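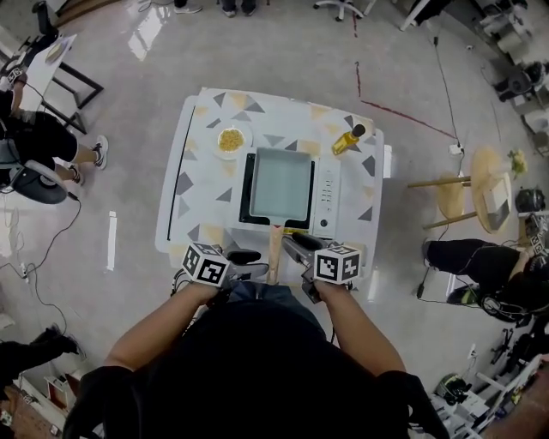 Showing the Task by Hand: Collecting Kitchen Demonstrations with Hand-Held Grippers
Speaker notes, Jhonatan Mosquera
Wivis Program for Assistive Automation, autumn seminar
11 November 2023

Slide 1. Opening

Thank the organizers and the Fröhlich group, who speak after the break and will cover policy training. State at the outset that this talk stops at the point where the data are handed over. Questions about network architecture should be held for their session.

The subject is the demonstration itself: how a person shows a cooking task so that a machine with two arms may later attempt it. The program began this work in August. We report on the first collection round, in which 198 demonstrations were recorded and reviewed.

Slide 2. Two ways to demonstrate

Teleoperation. The demonstrator stays at a control station and moves the robot's own arms. Every recorded motion is one the robot can make, and that is a considerable advantage. The cost is time. Operators at our Prondberg site required 2 full days of practice before their recordings were accepted, and contact with cookware remained slow even then.

Hand-held grippers. The demonstrator carries the gripper and does the task directly. The arms of the robot are absent from the recording and must be accounted for afterward. In return, the demonstrator feels the weight of the pan and the resistance of the table, and corrects for them without thinking.

Pause here. Ask how many in the room have operated a leader-follower system. Adjust the level of the next slide accordingly.

Slide 3. Why a pan

The program selected pan handling after discussion with our partners at Fiketti, whose service kitchens supplied the task list. The reasons are practical. A pan is held at one end and carries its load at the other. A single gripper on the handle allows the pan to roll. Two grippers placed along the handle resist the roll but must move together, and small disagreements between the hands appear at once at the far end of the pan.

This makes the task a fair test of two-handed coordination. Folding cloth and opening jars are also on the Fiketti list and will be addressed in later rounds.

Slide 4. Working position

The two grippers meet at the handle from either side. Direct the audience to the marker cubes on top of each gripper, and to the position of the forearms.
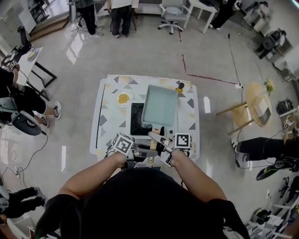 Both grippers at the handle of the square pan, which is tilted slightly over the induction cooktop.

Points to make while this slide is up:

The cubes carry printed patterns on their faces. Our software uses these to recover the position and orientation of each gripper. When a hand turns so far that no face can be read clearly, the track is lost and that portion must be repaired or discarded.

Demonstrators are instructed to keep the cubes upright where the task permits. Tilting the pan is the moment at which they most often forget. The remedy is to tilt from the elbows and keep the wrists quiet.

The table is low. Demonstrators stand close to it and reach forward and down, and long sessions are tiring for the back and shoulders. We limit a session to 51 minutes, including setup.

Do not read the slide text aloud. Allow a few seconds of silence.

Slide 5. The session protocol

Each demonstration follows a written sequence. The demonstrator begins with both grippers open and clear of the table, pauses, performs the task at an even pace, and returns to the open position. The pause at either end is used to mark the start and finish of the recording.

Objects are moved between demonstrations. The pan, the plate or bowl, and the bottle are set down in new places within reach, and the handle is turned to a new angle. In the first week we neglected this step, and the resulting set was too uniform to be useful. Those recordings are not included in the figures given today.

Demonstrators do not speak to the reviewer during a recording. Corrections are given afterward.

Slide 6. What was rejected

Of the 198 demonstrations, nearly a quarter were returned at review. Take the causes in this order.

Lost tracking — the largest group, mostly from wrist rotation.

Fingers used in place of the gripper. A demonstrator who sees the pan begin to slip will reach out with a finger. The instinct is sound in a kitchen and worthless in a recording. New demonstrators now complete a short exercise in which they are asked to let the object slip.

Speed. Experienced cooks moved faster than the robot's arms can follow. We ask for half of natural pace, and we now play a soft metronome during training, though not during recording.

Motions outside the reach of the robot. These were few. They are found only after the hand paths are fitted to the arm model, so they are expensive to discover.

Slide 7. Comparison with remote control

Present this slide with caution. The teleoperated set is small and was gathered by different people. It would be improper to claim that one method is superior on the basis of this round.

What may be said is that the two sets differ in character. The remote-control recordings contain many short stops, particularly just before the gripper closes. The hand-held recordings move through the grasp in one motion. Whether a policy benefits from the smoother data or merely copies its speed is a matter for the Fröhlich group, and I will leave it to them.

If asked about cost per demonstration, refer the questioner to the written report. The figures depend heavily on how review time is counted.

Slide 8. Next round

The next round is planned at 100 accepted demonstrations per task, with three tasks. Review will take place on the same day, so that a demonstrator may repeat a failed item before the setup is changed. A second table height will be introduced. Prondberg will run the remote-control sessions with the same object list, which should permit a proper comparison.

Partners who wish to propose tasks should send a written description and the dimensions of the objects involved. Items wider than the gripper opening cannot be accepted at present.

Close by acknowledging the demonstrators and the reviewers. Leave ten minutes for questions, and return to slide 4 during the discussion.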